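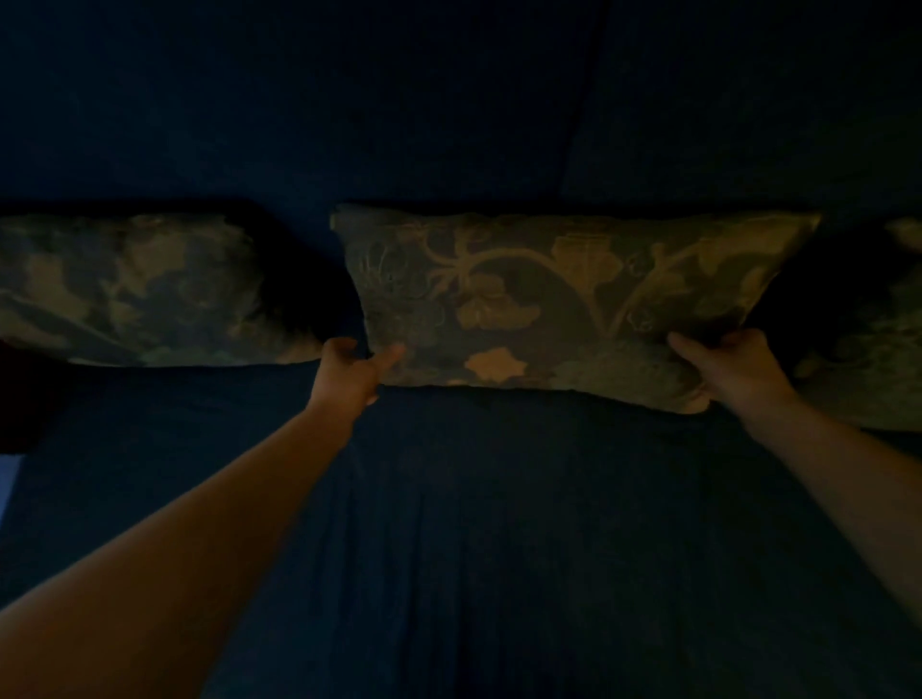
Section 3. Making up the bed when the room system has been through first

Read this before your first shift on a floor where the Veltard system is switched on. It replaces the old sheet taped inside the linen room door. The supplier's own handbook tells you what the system does. This section tells you what is left for you to do, and what to write down when the two don't agree.

3.1 What the system does and does not do

Veltard sends the linen cart to your floor, decides the order of rooms, and starts a timer when you badge in at a door. On the Nyitrai wing it also runs the floor cleaner. It does not strip a bed, tuck a sheet, or set a pillow. The sales material calls this "fully assisted turnover." Domingo Ojeda, who trained most of us on the third floor, calls it a cart with opinions. For training purposes, assume every bed is yours from the mattress up.

Note: The tablet will show a room as "prepared" once the cart has been unloaded outside the door. Prepared means the linen has arrived. It does not mean anyone has touched the bed.

3.2 Before you start

1. Badge in. The timer starts at 12 minutes for a standard room. You can't turn it off, but you can pause it (see 3.5).

2. Check the linen bundle against the room card. The cart is loaded at the Andex laundry and the sorting there is automatic too, so a wrong size gets all the way to your door with a green tick on it.

3. If the bundle is wrong, press WRONG LINEN and keep what you have until the new one comes. Do not send the cart back by hand. It will log the room as refused and put it at the end of your list.

4. Open the curtains or turn on the bedside lamps. The room lights drop to a low setting when the system thinks nobody is in, and it is often slow to notice you. On navy bedding in poor light you will miss creases and you will miss hair.

3.3 Pillows

The patterned pillows go on last, after the navy cover is flat. Many of our room complaints are about the head of the bed, so take your time here whatever the tablet says.

1. Smooth the cover from the headboard down toward the foot. Do the middle last, where it tends to bunch.

2. Lay the outer pillows first, left and right, long side along the headboard.

3. Place the center pillow. Hold it by the two lower corners and let the top edge rest back.

4. Pull the lower corners out evenly until the bottom seam is straight. If the filling has dropped, lift the pillow off, shake it, and start again from step 3. Pushing at the front only leaves dents.

5. Check that the leaf print runs the same way up on all of them. The laundry does not check this.

6. Step back to the door and look once from there. Guests see the bed from the door.

Caution: Do not lean a knee on the mattress to reach the center pillow. Walk around to whichever side is closer. Two people on this floor had back trouble last January, when the timer was first turned on and everyone was rushing.

3.4 Signing the room off

1. Press BED DONE, then ROOM DONE. Pressing only the second one marks the bed as skipped.

2. Wait for the tone before you badge out. Without it the room stays open under your name and the minutes keep adding up.

3. If the tablet freezes, write the room number and the time on the paper log on your cart. Room 376 loses its connection most afternoons, so carry a pen.

3.5 Pausing the timer

Use PAUSE for spills, lost property, a guest at the door, or a bed that has to be stripped a second time. Pick the reason from the list. If none of them fits, pick OTHER and type a word or two.

Management has agreed that pauses are not counted against anyone. Giuliana Londoño has that in writing and keeps a copy in the supervisors' office, where you are welcome to read it. Use the button. When people skip lunch to stay on time, the report shows the timer working perfectly, and then the numbers get set from that report.

Note: The "efficiency score" on your home screen goes up to 100. We have asked Cavel, who installed the system, how it is worked out and are still waiting for a full answer. Until we have one, supervisors on this floor do not use it for shifts, bonuses or reviews.

3.6 What has changed, and what we are watching

Carts used to take two people and a service elevator. Now they arrive by themselves, and most of us are glad to be done with pushing them. On the other side, the floor lost its runner position, and the runner was the person who noticed when a colleague was behind and came in to do the other side of the bed. The system has no setting for that — it sends a reminder instead.

If you need a second pair of hands, call the supervisor on channel 3. Do not wait for the tablet to offer.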